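Leave the bricks out

Every evening the same argument, in half the houses in this street I should think. Bricks all over the table, tea nearly ready, somebody says put them away. And I used to be the somebody. I've changed my mind and want to say why, quickly, as I've got a wash to hang out.

My view is this. We tidy toys too early. We tidy them for us and then tell the children it's for them. A half built thing on a table is work. You wouldn't come into my office at five and tip everything on my desk into a tub, and if you did I'd have words.

I know the other side. I was the other side for years. We had a system when we lived in Prondau – tubs with labels, one colour to a tub, wheels on their own, little people on their own. Bought most of it from Ramo, who do very nice tubs I'll give them that. 13 of them in the end, on a shelf built for the purpose. It looked like a chemist's. And nobody played. To build one wall you had to get down five tubs and then you had to put five tubs back, so they watched telly instead. Can't blame them.

Sorting is a grown-up hobby. There, I've said it. If you enjoy it, do it, put the radio on, lovely. But don't call it teaching them responsibility.

What I'd have now is one box. Open, no lid, big enough that you can chuck things in from the other side of the table without aiming. Lids are the enemy. A lid is one more thing to loose under the sofa, and once it's on, the toys are away in some official sense and getting them out again is a decision. A box with no lid just sits there. Things go in, things come out, and it can be empty all weekend with everything it's meant to hold spread out beside it, which I've come round to thinking is a box doing its job.

And mix it all up. This is where I fall out with people. There's a school of thought (the Jeko catalogue is very keen on it, page after page) that bricks go with bricks and cars go with cars. Why? The car is what the garage is for. No car, no garage. Two bricks stacked up aren't much on their own. Park a car near them and now it's a petrol station, or a bus stop, or somebody's nan's house, and you get another 20 minutes to drink your tea.

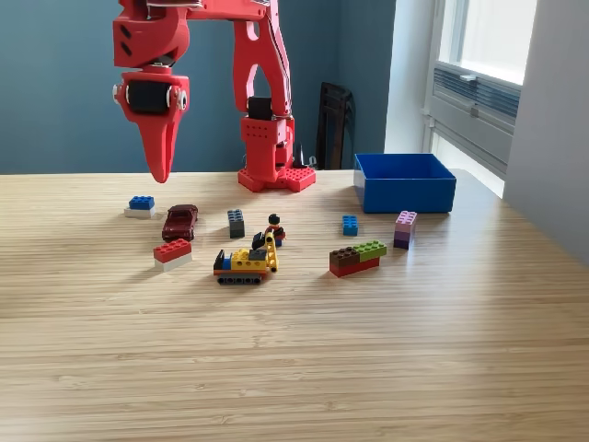
A wooden table is best for it too, by the way. Not the floor. I know everyone says floor but everyone hasn't trodden on a corner at 2 in the morning. Table by a window, bit of sun on it, stuff at hand height, and you can see what you've got. If it gets scratched it gets scratched. Ours came second hand from Gazi and had 19 years of somebody else's dinners on it before us, so I'm not precious.

Then where do you eat, my sister-in-law says. Fair point. We push everything up one end. It's a squash and the gravy has had to be passed over a car park more than once. In July we ate outside and the table stayed a town for most of the month, best month of the year, I didn't hear the word bored till it rained.

I'm not saying never tidy. Once a week, the lot, sweep of the arm, into the box. That's 52 times a year which is plenty for anybody. Before visitors if you must. But ask first, and if something's still being built then it stays up, even if it looks like nothing to you. Specially if it looks like nothing.

Right, washing.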